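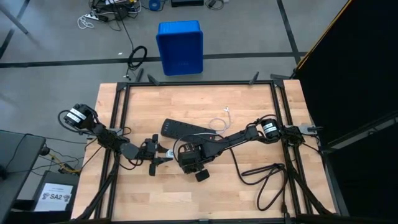 The two-arm bench, left gripper on the white plug, right arm coming in from the other side.

Sep 7, 2024

I have been putting off writing up the two-arm bench, mostly on account of the brochure. Pelletti sold us on this pair with a line about being "productive in an afternoon," and I wanted enough months behind me to answer it without swearing. We took delivery in May. I have a notebook with 42 entries in it now, and very few of them are about anything I would call productive.

Let me start with the frame, which is where most of my hours went and which the brochure gives a single drawing. The arms don't bolt to the table. They bolt to slotted rail, and the rail goes on the table, doubled up on the two sides where the arms sit. The theory is that you can slide an arm along the slot when the job changes. In practice I slid one once, spent the rest of the day getting the calibration back, and have since drawn a line on the rail in paint pen and told people to leave it alone. If you are buying slotted rail for the flexibility, ask yourself how often you really plan to use it. We could have had a drilled steel plate made for less money and I suspect it would have stayed put better.

The top is butcher block. I argued against it. Wood moves with the seasons and I don't care how much oil somebody rubs into it. So far I have to report that it has behaved, but we've only had it through one summer and the heating hasn't come on yet. I put a straightedge across it on the first of the month and write down what I see. Ask me again after winter.

The corner brackets came with screws that I would describe as hopeful. They hold fine when nothing is moving. Run both arms toward the middle and back for a shift and the far corners start to creak, then tick, and when you hear ticking you are already late. I replaced every one with a longer screw and a lock washer and set the torque by hand with a driver I trust. The Wendt manual that covers the rail says to check the brackets "periodically." I check them every 17 hours of run time. That number has no science in it, it's just how the logging script happened to break up the sessions, but it has caught two loose ones so far.

Then there are the clamps. I was told clamps were for the first week, until we settled on positions, and then everything would be properly fastened. Clamps are never for the first week. The ones we have do hold, I'll give them that, and I like being able to see from across the room whether a handle is where I left it. But a clamp is a thing a sleeve can catch on, and anyone walking down the side of the bench gets close to one. It's on my list. It has been on my list since June.

Now cables, where I have the least patience. Every vendor picture I've seen of one of these setups has no cables in it at all, as if the arms ran on good intentions. Ours have a cable looping out at each shoulder, and the slack in that loop is the most important adjustment on the whole machine. Too short and it tugs at full reach. You won't see the tug, you'll see a joint error that comes and goes and makes you doubt the motor. Too long and it drapes over something it shouldn't. What I do is power down, move the arm by hand to every extreme I can reach, and watch the loop the whole way. Then I do the same for the thin one at the wrist. It takes longer than you want it to. The first time, I skipped the wrist, and I paid for that with a week of blaming the encoder.

The part that went bad was a connector, naturally, and Vetix wanted $477 for the joint service kit that contains it. You can't buy the connector alone. I called and asked. I was put through to somebody who explained that the kit is "the supported path." I bought the kit, used one piece out of it, and the rest is in a drawer. A whole replacement joint is $3680, and I'm sure there are shops that have bought one over the same fault. Before you order anything, unplug it, look at the pins under a good light, plug it back in and wiggle. You will feel silly, and that's fine.

Labeling is another thing. The joints come with white label strips on them and the print is tiny. I can read them with my phone zoomed in. I ended up making my own list, taped inside the notebook cover, with each joint, which side it's on, the ID the controller thinks it has, and the date I last touched it. The controller swapped left and right on me after one firmware update. I found out by asking for a small move on the left and watching the right one go. Since then the first thing I do after any update is a small, slow move on each joint, one at a time, with my hand on the stop. I'd advise the same to anyone, whatever the release notes say.

As for the work itself, the job we've been giving it is small plugs and a power strip. Pick up the little white plug, bring the other arm around, and so on. People love this in a demo. I think it's a good test and a poor advertisement. A plug is small, it's slick, and being a little off at the shoulder turns into being a lot off at the fingertips. Which is why it's useful to me: when the fingers start missing, I go and look at the frame before I look at the software, and so far the frame has been guilty more often.

The fingers we have come to a point. I was skeptical of those too and wanted pads. I still think pads would be kinder to the plug, but pointed fingers let you see what you're doing, and when one is bent you can tell by closing them and looking at whether the tips meet. I do that every morning. Camico sells a padded set that I have asked to borrow. They would prefer that I buy it.

One habit I've failed to get anyone else to pick up: put the spare cord away. If there's a long power cord folded up on the right side of the bench, inside the rails, then sooner or later the forearm is going to find it. It gets moved, it gets moved back. I've thought about a hook underneath the table and I've thought about cutting the thing shorter and putting a new end on it.

Would I buy the pair again? Probably, though I'd buy them without the frame and I'd want the connector price in writing. What I would not do is plan any schedule around the word "afternoon." Mine took until the middle of summer before I was willing to leave the room while it was running, and I still don't go far.

Next up is the side rails. I want to pull the outer one on the left and see whether the slot has worn where the arm sits — I have a feeling it has — and if so I'll put the measurements up.

Filed under: shop, robots, complaints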